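Shag rug

Last updated: 13 July 2022

A shag rug (shag pile, shaggy, or "the hairy one" in our house) is a rug with a long, loose pile that flops over instead of standing up straight. I look after the floor coverings pages on this site, and this is the entry I get the most mail on, so I've given it a proper rewrite!

Pile and colour

The thing that makes a shag a shag is the length of the fibre. Mine at home has a pile of 30 mm, which I'd call middling, and I've met longer ones that could swallow a teaspoon. Wool, polyester and polypropylene are all used, sometimes mixed, and you can't always pick which from across the room. Wool costs more and sheds like a labrador for the first few months.

Greys are everywhere at the moment. Most of the good ones aren't one grey at all: a dark fibre gets mixed with a paler one, or the tips are lighter than the base, and you end up with a salt-and-pepper look that's very forgiving of toast crumbs. Because the pile leans whichever way it was last walked on, the colour seems to shift as you move about. People write in thinking they've got a stain when it's only the lean (give it a rub the other way and see).

The edge

Cut a shag from a roll and you have to do something with the raw side. Binding is the usual answer, a flat strip fixed along the edge, and on a long pile it's nice to have a clean line where the rug stops and the floor starts. Serging, where the edge is wrapped in yarn, is the other common finish. I prefer binding, but I'm biased, as I once bound a whole hall runner by hand and would like the credit.
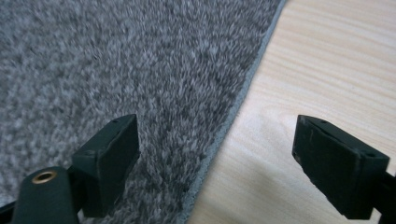 Grey shag with a pale bound edge, on light wood flooring.

Long fibres will drape over the binding in places. Leave them be, or comb them back with your fingers. Please don't trim them! I did, and had a bald corner for seven years.

On timber floors

Pale softwood such as pine marks easily, and grit under a rug will scratch it, so lift the rug and sweep now and then. A felt underlay is kinder to the boards than a rubbery one, which can stick to some finishes. Boards also change colour in daylight, and a rug left in one spot can leave its outline behind. I swing mine around every July.

Cleaning

Use suction only, with the beater bar off, and go slowly. Small rugs can be taken outside and shaken, ideally not upwind of the neighbour's washing. For matted patches I use a wide-toothed comb and a bit of patience while the telly's on.

Reader comments

Iker Moya: Turned the beater bar off after reading this and it's stopped eating the rug. Does the comb trick work on polyester?

Keegan Paquette: Mine's polyester and it combs out fine, Iker, just start at the tips. Still finding grey fluff in the kettle though.

Iker Moya: Cheers, will give it a go.

Contact | Copyright 2022 Nirnness Home Encyclopedia | Back to top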